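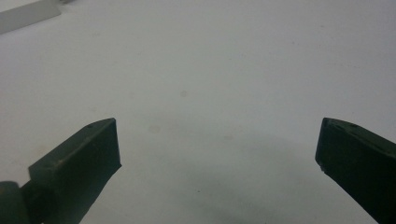 Pado Mender Merchant Terminal

The Mender is a countertop payment terminal for shops that accept cryptocurrency alongside cards. It connects to the Nornura gateway over Ethernet or Wi-Fi and shows the customer a one-time QR code for each sale. The amount is entered in local currency and the exchange rate is locked for 3 minutes. If payment does not arrive in that window, the code expires and the sale must be started again.

Specifications
Model number: 3742
Display: 8 in. touch screen
Printer: thermal, built in
Power: external adapter, included
Settlement: local currency or original coin, set per store
Offline mode: card sales only

Setup
Register the terminal in the Nornura dashboard before the first sale. The pairing code is printed on the base. Wallet addresses are stored on the gateway and cannot be edited from the terminal - a manager login is required.

Refunds
Refunds are issued in the local currency value at the time of sale. Network fees are not returned.

Firmware
Version 151 was released Jan 22, 2024. It corrects a rounding error on split payments and adds a daily settlement report in CSV format. Units shipped in February have it installed.

Ordering
Sold through Baysal. Stands and spare adapters are listed separately. For orders covering more than one store, contact Zübeyde Başaran in merchant sales.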